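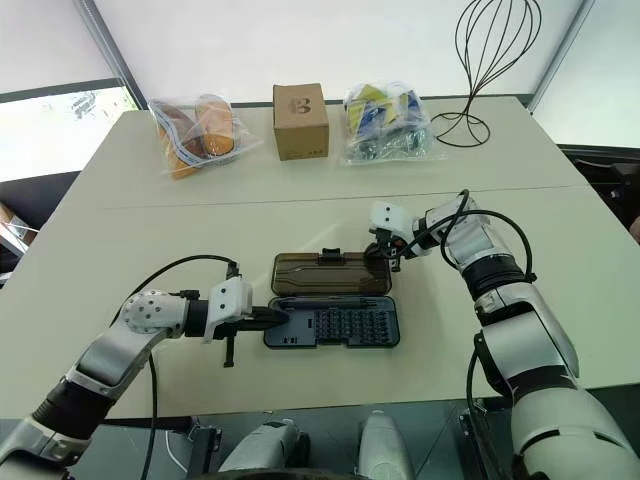

Bit case, lid open, on the white table.

Tickets Parts Returns Contact
Support > Hand tools > Bit cases > Ticket 261

Subject: Lid of bit case does not stay closed
Product: Treloar screwdriver bit set
Shop: Flurnwood, Wemumden branch
Opened: November 2018
Status: waiting for part

Problem as reported

I bought this set in May. The lid closed well at first, but now it opens when I carry the case by the lid side. Two times the small bits fell in my bag and I had to sort them again. I would like to know if the clasp can be repaired, or if I must change the complete case. The bits themselves are good and I want to keep them.

What I tried before writing

I cleaned the clasp with a dry brush. There was some dust in it, but after cleaning the lid still opened. Then I pressed all the bits down in their slots, in case one was standing too high and pushing on the lid. This helped a little - the lid stayed closed on the table, but not in the bag. I also took the handle out of its long channel and closed the case without it. No difference.

Reply from support

Thank you for the clear report. Please check the hinge also. If the pin moved out by 2 mm or more, the lid sits crooked and the clasp cannot catch. Open the lid fully, put the case on a flat table and look along the hinge from one end. Please do not use glue on the clasp.

Customer update
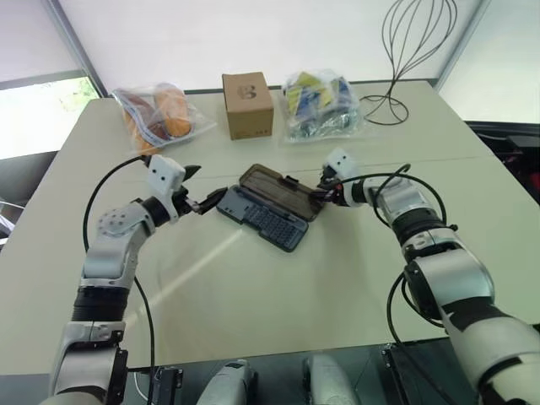 The hinge pin is straight and I can not move it with my finger, so I think the problem is only in the clasp. I looked at it again with the lid open to the back. The latch is a small tab on the edge of the lid, and the lid is smoky brown plastic that you can see through, so I hope the new one can be the same type. A dark lid would hide which sizes are missing. Is the lid sold separately from the tray?

Reply from support

Yes, the lid can be ordered alone from our store in Grurnberg. The part number ends in 60. Remove all bits before you change it, and keep the old hinge pin.

Customer update

Ordered today. Until it comes I keep a rubber band on the case. Please leave the ticket open.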